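Finally made it to the Notness open day on 8th March, and oh, I had fun! Sheila Sugden walked us through the simulated rooms where they practice chores (marble slab, shelves, the works). 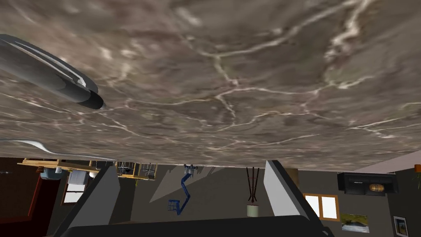 I asked her straight out if it could do my kitchen yet. "Give us until August," she said, laughing!

Next came the granite counter, with knives and a bottle lying on its side, so pretty much my place after supper.

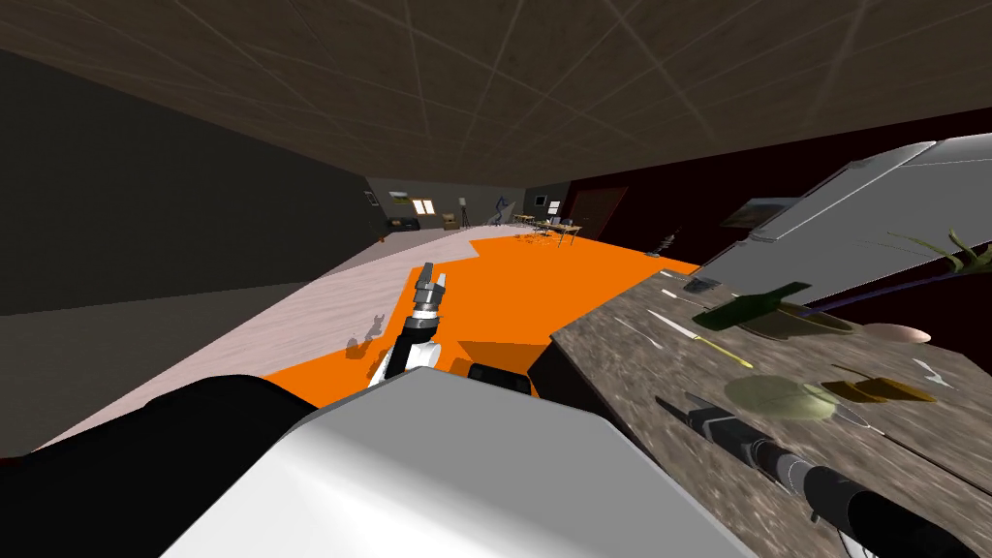 Lunch was 12 bucks and I'd go again tomorrow.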